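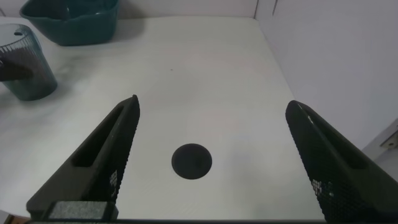 A black disc on a white tabletop.

The Mikville sheet had one instruction on it: shade every circle, including the ones made by other lines crossing. Encarnación Paredes had printed 200 copies and was using the third, the first two having gone wrong at the upper left.

She worked from the outside in. The border was a chain of arcs, each sharing its end points with the next, and a circle counted only if the pencil could go all the way around without leaving a printed line. Fernar, who had drawn the sheet, held that there were 609. Sowerby had checked it with tracing paper and a pin and would not put his name to any figure.

"Do overlaps count twice?" she asked.

"They count once per circle," Fernar said.

"Then I can't shade them. They'd be the same gray."

He took the sheet to the window. The gray was even, 2B, laid down at a slant, and in the overlap it was no darker than anywhere else. He had not considered this. In his own copy he had used five colored pencils and the overlaps had come out brown.

"Hatch them," he said. "One direction for each circle."

"With three circles I need three directions."

"Yes."

"In the middle there are eleven on top of each other."

Fernar put the sheet down. The contest closed in April and the Bultero shop had already taped the poster to its door - SHADE EVERY CIRCLE, it said, in letters he had compassed himself, with an O that was slightly an oval.

Encarnación sharpened the pencil over the bin, set her ruler at fifteen degrees and began on the middle. By the seventh direction the paper had started to pill. She turned it over, found the dents of the lines showing through on the back, and went on from that side.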